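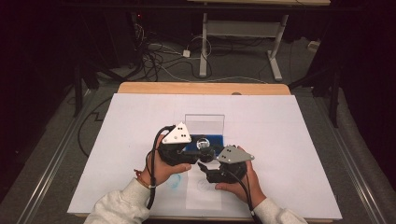

白色板面上方的透明小玻璃球，后方立有透明亚克力盒。

搜索本站内容 请输入关键词 搜索

本站使用 Cookie 以保存您的浏览偏好。继续浏览即表示您同意我们的使用政策。 接受 管理设置

橄榄球护具与球衣家庭保养指引

Grarovton 青少年体育服务处 器材科

一、适用范围

本指引适用于由本处登记借出、存放于队员家中的美式橄榄球护具，包括头盔、护肩、护腿垫、护齿、手套、球衣、球裤、球鞋及训练用球。家庭自购器材可参照执行。器材附有制造商说明书的，以说明书为准；本指引与说明书不一致时，请按说明书办理，并将差异告知器材科，以便下次修订时核对。

本处目前登记在册的护具共1,043件，其中大部分在赛季期间由家庭保管。器材科在每年赛季结束后统一验收，验收时最常见的问题依次为衬垫发霉、搭扣失效、球衣号码开裂。上述问题多数可以在家中预防，所需用品也十分普通：中性洗涤剂、软毛刷、旧毛巾、一只通风的架子，以及一处晒不到太阳的地方。

二、训练后的当日处理

器材到家后应当日取出，不得留在背包内过夜。家中如无法立即清洗，至少应将背包全部拉开，把护具、球鞋和衣物分别摊放。湿毛巾、湿袜子须单独取出。

建议在玄关、阳台或车库入口固定一处卸装位置，铺一块可水洗的地垫。队员在此处脱鞋、倒草屑、拆护垫，完成后再进入起居区域。地垫每周抖净一次，赛季中每月清洗一次。人造草场地的黑色胶粒容易随鞋袜进入洗衣机，清洗前应将袜子翻面，在垃圾桶上方抖净；洗衣机排水过滤网亦应在赛季期间增加检查次数。

背包本身同样需要清理。倒空后以吸尘器吸净底部及侧袋，用拧干的湿布擦拭内衬，敞口放置至干透。不建议在包内喷洒香氛，香氛与汗味混合后往往更难去除。可在包内放置装有小苏打的棉布袋，次日取出倒掉。

三、头盔

（一）外壳清洁。用软布蘸温水和少量中性洗涤剂擦拭，随后用清水湿布擦去残余，再用干毛巾擦干。不得使用汽油、丙酮、油漆稀释剂、含研磨颗粒的去污膏或厨房钢丝球。上述用品可能损伤外壳材料，且损伤未必能从表面看出。外壳上的漆痕，即与其他头盔碰擦留下的颜色，可先用温水湿布覆盖数分钟再擦。擦不掉的漆痕不影响使用，无须强行处理。

（二）内衬清洁。可拆卸的内衬应逐块取下，取下前用手机拍照留存位置，或在纸上画出简图。内衬用手在温水中轻压清洗，不得拧绞，不得放入洗衣机或干衣机。清洗后用毛巾包裹按压吸水，平放晾干。充气式内衬只作表面擦拭，气嘴处不得进水。不可拆卸的内衬用湿布反复擦拭，擦后头盔口朝上放置，避免水分积存于顶部。

（三）面罩与下颏带。面罩金属条的涂层如有剥落，应擦干后记录位置并报器材科，家庭不得自行喷漆或缠绕胶带。下颏带的软杯部分最易积存汗渍和皮脂，每次训练后用湿布擦净，每周拆下清洗一次。四处按扣逐一扣合试拉，任何一处松脱均应停止使用并送回更换。

（四）固定螺丝。家长可每两周检查一次面罩固定螺丝是否松动。发现松动时，使用尺寸相符的手动螺丝刀轻轻拧紧即可，不得使用电动工具。螺丝锈蚀、滑丝或缺失的，一律送回处理，不得以家中其他螺丝代替。

（五）禁止事项。头盔外壳不得自行钻孔、打磨、喷涂。贴纸须由球队统一发放。头盔出现裂纹、凹陷、变形，或内衬变硬、脱胶的，无论是否影响外观，应立即停用。

四、护肩

护肩的外壳与垫层之间夹缝较多，汗水不易散出。训练后应将前后两片尽量张开，倒扣在架子或宽椅背上，使垫层内侧朝向通风一面。不宜挂在细铁丝衣架上，以免系带长期受力变形。

每周清洁一次。具体做法为：先用吸尘器毛刷头清除缝隙中的草屑和胶粒；再用软毛刷蘸稀释的中性洗涤剂，沿垫层表面单方向刷洗；随后用拧干的毛巾反复擦拭，直至毛巾上不再有泡沫。护肩不宜整体浸泡。垫层一旦吸足水分，家庭条件下很难在两天内干透，极易发霉。

系带、搭扣与弹性带应分别检查。魔术贴中的草屑和线头可用旧牙刷或密齿梳子清除，清除后多数能恢复粘合力。弹性带拉开后不能回缩的，应申请更换。铆钉周围的塑料如出现放射状细纹，请停止使用并拍照报送。

如需将护肩放置在车内运输，到达后请随身取出。夏季车内温度较高，垫层胶合处可能开胶。

五、球衣与球裤

球衣的保养重点在于号码和姓名条。本处发放的球衣由 Kovács 制衣厂统一承制，号码为热转印，缝制部分仅限于领口和肩部。清洗时请按以下要求办理：

1. 训练或比赛后尽快用冷水冲去泥土。泥块较厚时，应先晾至半干，刷去大部分，再行冲洗。
2. 将球衣翻面，球裤取出全部护垫，拉链拉合，魔术贴粘合。
3. 草渍处涂少量液体洗涤剂，静置十五分钟，用指腹轻搓。含酶洗涤剂对草渍效果较好，水温不宜过高。
4. 血渍只用冷水处理。热水会使血渍固着。
5. 使用冷水、轻柔程序，深浅颜色分开洗涤，不加漂白剂，不加柔顺剂。
6. 洗毕立即取出，翻面悬挂阴干。不得使用干衣机，不得熨烫号码。

号码边缘如有轻微翘起，请勿用家用熨斗自行压合，也不要使用快干胶。快干胶干后发硬，会使周围布料起皱，后续亦无法重新转印。将球衣洗净后交回器材科，通常一周内可以修补完毕。

汗味难以去除的球衣，可在清洗前用冷水加少量白醋浸泡半小时，漂净后再按常规程序洗涤。白醋与含氯漂白剂严禁同时使用或先后未经漂洗使用。

球裤膝部和臀部磨损较快。破口小于一枚硬币的，家庭可用同色涤纶线缝合，针脚宜密，线头留在外侧，以免摩擦皮肤。破口较大的请送修。

六、护腿垫、护臀与护齿

护腿垫多为闭孔泡棉，清洗较为方便，用手在温水中搓洗后平放晾干即可。泡棉长期折叠会留下折痕，存放时应平铺，不得塞入鞋内。左右有别的护垫，可用油性笔在内侧标注“左”“右”，字迹宜小。

护齿每次使用后用冷水冲洗，以软毛牙刷轻刷，甩干后放入带有通气孔的盒中。护齿盒每周用洗洁精清洗一次。护齿不得用沸水烫洗，不得放入洗碗机，不得搁在暖气片或窗台上。护齿上有咬穿、裂口或毛边的，应予更换。更换恒牙期间的队员，护齿合适与否变化较快，家长宜每月试戴查看。护齿属个人用品，兄弟姐妹之间亦不得共用。

七、手套

接球手套掌面的粘性涂层怕油、怕热、怕灰。日常清洁用湿布擦拭掌面即可，擦后两掌相对轻压，使掌面保持贴合，放回袋中。需要整体清洗时，戴在手上以冷水和少许中性洗涤剂相互轻搓，冲净后从手腕处褪下，掌面朝上平放阴干。

锋线手套较厚，指背有护垫，干燥所需时间更长。可在手套内塞入吸水纸，每隔数小时更换一次。请勿使用吹风机热风。

八、球鞋

（一）除泥。鞋底泥土应在干透之前清除。用木筷或塑料刮片剔除鞋钉之间的泥块，避免使用金属刀具。随后以硬毛刷蘸水刷洗鞋底，鞋面改用软毛刷。两把刷子宜分开存放，以颜色区分。

（二）干燥。取出鞋垫，松开鞋带，将鞋舌向外翻出。鞋内塞入揉皱的旧报纸或厨房纸，第一次应在一小时后更换，之后视潮湿程度更换。浅色鞋衬请使用厨房纸，避免油墨沾染。球鞋不得放置在暖气、烤箱或壁炉旁烘烤。

（三）鞋钉。可拆卸鞋钉每周检查一次，以专用扳手适度拧紧。螺纹内如有沙土，应旋出后用旧牙刷清理，并在螺纹处涂极少量凡士林再装回。赛季结束后应将全部鞋钉拆下，洗净擦干，与扳手一并装入小盒。鞋钉磨损至边缘锋利时必须更换，且应左右成套更换，以免受力不均。

（四）鞋带。鞋带可装入洗衣袋随衣物清洗。建议在运动包侧袋内常备一副。

九、训练用球

皮质球与合成材料球的保养方法不同，领用时请先确认标签。

皮质球沾泥后用干刷轻刷，再以微湿布擦拭，不得浸水。雨天使用后应以干毛巾吸去表面水分，置于室温处自然干燥，期间翻动数次。皮面干涩时，可使用橄榄球专用养护膏，取极少量均匀涂抹，静置后用马毛刷刷开。家中皮鞋油、家具蜡、食用油均不得使用。

合成材料球可用湿布加中性洗涤剂擦洗，擦净后晾干。表面颗粒磨平的球仍可用于家庭院内抛接练习，但不宜继续用于队内训练。

充气时先在气针上抹一滴水或甘油，垂直插入，不得歪斜或转动。气压以球身标注数值为准，用气压表测量。低温天气下气压会下降，自室内带出的球宜在室外放置片刻再行测量。长期不用的球应放去少量气体，但须保持外形饱满，不得完全放瘪。

十、家庭存放

器材应集中存放于阴凉、干燥、通风之处。地下室如有返潮现象，不宜存放护具。确需使用地下室的，应将架子离地放置，并与外墙保持间隔。

本处向家庭出借的 Kinness 折叠晾架共3层：上层放置头盔，中层搭放护肩，下层放置球鞋及护垫。安装后请确认四脚着地平稳，两侧锁扣到位。晾架不得悬挂重物，不得供儿童攀爬。未领取晾架的家庭，可用普通层架或带孔的塑料搁板代替，关键在于每件器材的四周均能通风，互不叠压。

晾干过程中可使用电风扇低档送风。风扇应对着架子侧面，与器材保持一臂以上距离，电源线不得拖过积水地面。除湿机的水箱请每日倒空。

洗涤剂、养护膏、白醋等用品应与护具分开存放，并置于幼儿无法触及之处。分装的洗涤剂必须贴上名称标签，不得使用饮料瓶盛装。

十一、霉斑的处理

发现霉斑后，先将该件器材与其他器材隔离，移至室外或通风处，佩戴口罩和橡胶手套操作。硬质表面用中性洗涤剂擦洗后擦干。织物类可按第五节要求单独洗涤。泡棉和护肩垫层的霉斑若已深入内部，家庭清洗通常无法彻底清除，请装入干净塑料袋，注明姓名与器材编号，送交器材科。

存放过发霉器材的背包和架子应同时清洁，完全干燥后方可再次使用。

十二、赛季结束前的整理

交还器材前，请家庭完成下列工作：

- 全部衣物洗净、晾干、折叠，号码朝内。
- 头盔内衬按原位装回，下颏带扣好。
- 护肩系带松松系合，不得打死结。
- 护腿垫成套放入网袋。
- 球鞋如属借用，取下鞋钉另装小袋。
- 核对器材编号与领用单是否一致。
- 已知损坏之处，用纸条写明并夹在相应器材内。

潮湿的器材不予接收，将请家庭带回晾干后另行送交。编号标签脱落的，请勿自行补写，交还时向工作人员说明即可。

器材科不要求家庭对正常磨损承担费用。因使用溶剂、高温烘干或自行改装造成的损坏，按领用协议处理。头盔的翻新与检测由本处统一送交具备资格的机构办理，家庭无须另行安排。

十三、费用与补领

护齿盒、下颏带、鞋带、护垫网袋等小件可在器材科窗口补领。本年度用于小件补充的预算为3,000元，按登记先后发放，用完后转入下一年度。网袋现存360只，每户限领一只。

Katutia 球场东侧更衣室设有公共清洗台，配备冷水软管、硬毛刷和排水格栅，训练结束后开放至晚上八点。清洗台只供冲洗球鞋和刷除泥土，不得在台上清洗头盔及护肩。使用完毕请关闭水阀，将刷子放回挂钩，泥土清入格栅旁的收集桶。

十四、常见疑问

头盔能否用消毒喷雾？
仅可使用制造商说明书列明的产品。说明书未列明的，请以中性洗涤剂擦拭代替。含酒精的湿巾不宜反复用于头盔外壳和面罩护目片。

护目片有划痕怎样处理？
细微划痕不影响视线的，可继续使用。不得以牙膏或抛光膏打磨。擦拭护目片应使用干净的细纤维布，先用清水冲去沙尘再擦。运输时装入软布袋，不与鞋钉放在同一隔层。

球衣洗后缩小如何办理？
请携带球衣到窗口核对尺码。已经缩小的球衣无法恢复，请勿用力拉扯，以免号码开裂。

冬季室内没有晾晒条件怎么办？
可将清洗时间安排在没有次日训练的晚间，护具分批处理，先洗衬垫和护垫，护肩次之。浴室在无人使用、排风扇开启时可临时用于晾放，但洗浴前须将器材移出。

两名子女的器材可否混放？
可以共用架子，但须分层或分侧，并以不同颜色的布条区分。头盔和护齿尤其不得混用。

本指引由器材科负责解释，每年五月修订。修订期间仍按现行版本执行。

联系我们：Grarovton 青少年体育服务处器材科窗口 | 版权所有 Grarovton 青少年体育服务处 | 返回顶部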